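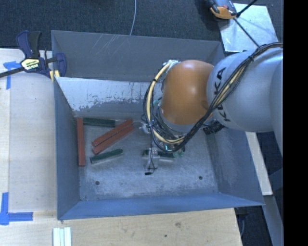
Red bars on the floor of a gray metal bin, two of them lying together.

Storing bars and offcuts in a metal bin

By Mahsa Karimi
Filed under: Workshop, Storage

A metal bin is a good home for short, heavy stock. It takes knocks, it doesn't mind a sharp corner, and you can slide it under a bench where a rack would never fit. It also turns into a scrap heap very fast if you let it. These are the habits I use in my own shop, in a back garage in Pistley. Most of them work just as well for a box of lumber ends or pipe.

Picking the bin

Go by the length of the pieces, then by weight. My main bin is 35 inches long inside, and anything longer goes on the wall. I used to let long pieces stick out over the rim and I caught my hip on them more than once.

Look at the shape of the sides. Straight walls hold more. Sloping walls make it easier to get your hand under a piece that has ended up against the side, but the floor is smaller than the opening, so measure the floor. I bought my second bin from the Vasconcelos salvage yard after measuring only the top, and it would not take the bars I bought it for.

Check the rim before you pay. Run a gloved finger all the way around. A rolled edge is best. If the edge is raw, file it, or cover it with a length of split rubber hose.

Dents in the walls don't matter. Dents in the floor do, if they push down far enough to make the bin rock.

Before you load it

Empty it completely and sweep it. Grit in the bottom scratches everything that goes in afterward. A stiff brush and a shop vacuum will do for most bins. If there is old oil, wipe it out with rags and dish soap in warm water, rinse, and leave the bin tipped on its side overnight to dry.

Scuffs on the floor are fine. Bare steel that has started to rust should be rubbed down with coarse steel wool and given a thin coat of something. I use Gritano gray floor paint, two coats, with a day between them. It wears off where the bars slide and I touch it up in August when the garage is warm enough.

If you are storing painted or finished pieces, put down a liner. Old rubber mat is the best I have tried. Carpet holds damp and collects metal chips, and once the chips are in there they stay. Cardboard is all right for a month or two.

How to lay the pieces

Put long pieces in first and lay them parallel to one of the walls. Side by side is better than crossed. Crossed bars leave a gap underneath, small stuff falls into the gap, and then you have to lift everything to get a bracket back.

Leave a finger's width between a bar and the wall. If the bar is tight against it you will end up prying it out with a screwdriver.

Keep a single layer for as long as you can. When you have to start a second layer, lay two strips of scrap wood across the first one. Mine are 2 inches wide and cut a little shorter than the bin. The strips let you get your fingers under the top layer.

Square and rectangular bars stay put. Round bar and pipe will roll as soon as you move the bin, so give them a corner of their own with a block of wood against them.

Heaviest pieces go on the floor in the middle. If all the weight is at one end the bin will tip when you drag it out, and it will scrape the floor.

Don't store small parts loose in the same bin. Screws, washers and clips go in a lidded can, and the can can sit in the bin if you like.

Using color

I paint the ends of my stock by material. Red is mild steel, blue is stainless, yellow is aluminum, and anything unmarked is a mystery and goes in the mystery bucket. You only need an inch of paint at the end. Do both ends, because you will always cut off the one you painted. Write the code on a card and tape it to the wall near the saw.

Some stock comes already painted or primed all over. Don't assume the color tells you anything in that case. Put a strip of masking tape on it and write on the tape.

A bright color has another use, which is finding things. A dark bar on the floor of a dark bin under a bench is very hard to see. If the inside of your bin is dark, paint it light gray or clip a lamp to the bench edge.

Getting pieces out

Wear gloves. Leather palm gloves are enough for bars and pipe. For sheet offcuts you want cut-resistant ones.

Lift one end first, get a grip, then bring up the other end. With two bars lying against each other, separate them before lifting. Push a thin wood wedge into the seam and twist. If you lift one while they are stuck together, the second one comes up partway and drops, and it tends to drop on the hand that is still in the bin.

Bend your knees, keep the bin close, and don't reach across the full width for something heavy. Walk around to the other side. If the bin is under a bench, pull it all the way out first.

Keep anything that dangles out of the way. That means apron strings, hoodie cords, a tape measure on a lanyard, the lead of a work lamp. If you have an air hose or an extension cord near the bin, tie it up out of reach of the pieces coming out. Hook-and-loop straps are easier than zip ties if you need to move things again later.

A magnet on a stick is worth having for steel bits that slip down the side. It will not pick up aluminum or brass, and most stainless barely sticks. For those I use long kitchen tongs that are no longer allowed in the kitchen.

Where to put the bin

Floor level is best for anything heavy. If you must use a shelf, read the rating and stay well under it. My Cerka shelf is rated at 600 pounds per level and I still keep the bins on the bottom one. Shelf ratings assume the load is spread out, and a bin on small feet does not spread it.

Keep the bin off bare concrete if the floor sweats in your shop. A couple of wood runners underneath are enough. They also give you somewhere to get a pry bar or a hand truck under.

Leave standing room in front. I keep 122 centimeters clear between the bench and the wall (I had a metric tape in my hand the day I measured it) and that is enough to pull the bin out, crouch and turn with a bar.

Don't park it under a leaking window or next to the battery charger. Away from the grinder too, if you can manage it. Grinding dust settles in an open bin and rusts, and it leaves orange freckles on clean steel.

Moving a loaded bin

Take half of it out first. I know this is annoying. It takes a few minutes, and a strained back takes weeks.

For short distances on a smooth floor, put the bin on a scrap of old carpet, pile side down, and pull. For anything longer use a flat dolly with locking wheels. Lock the wheels before loading, and chock them if your garage floor slopes toward the door like mine does.

Never carry a bin by the rim with bare hands.

Keeping rust off

Wipe bars with a lightly oiled rag before they go in. Any light machine oil is fine. You want the surface to look slightly darker, with no puddles. Wipe it off again before painting or welding.

A lid helps more than anything else. A piece of thin plywood cut to fit over the rim is enough. Drill a finger hole in it.

If the bin has drain holes, keep them open. If it doesn't have any and it lives in a damp place, drill one in each corner of the floor and file off the burrs.

Check the pieces at the bottom twice a year. That is where the damp sits, and those are also the ones you forgot you had.

Sorting out a bin that is already a mess

1. Put a tarp on the floor and take everything out.
2. Pull out the trash first: bent pieces, cracked pieces, anything too short to hold in a vise.
3. Lay what is left in order of length.
4. Mark the material where you know it.
5. Sweep and wipe the bin.
6. Put back only what fits flat. The rest goes on a rack or to the scrap yard.

Set yourself a shortest length and stick to it. Mine is the width of my hand for steel. For wood I go a little longer.

Scrap yards pay better for sorted metal than for mixed, so keep two buckets by the door while you do this. Ask the yard how they want it split before you load the car. Ours wants painted steel kept with the plain steel, but takes stainless separately.

Reader tip

One reader stands short pipe upright in a bin with a sheet of wire mesh across the top. I tried it. It works well for light conduit and you can see every piece. For solid bar I would stay with laying it flat.

Next page: hanging clamps on a short wall.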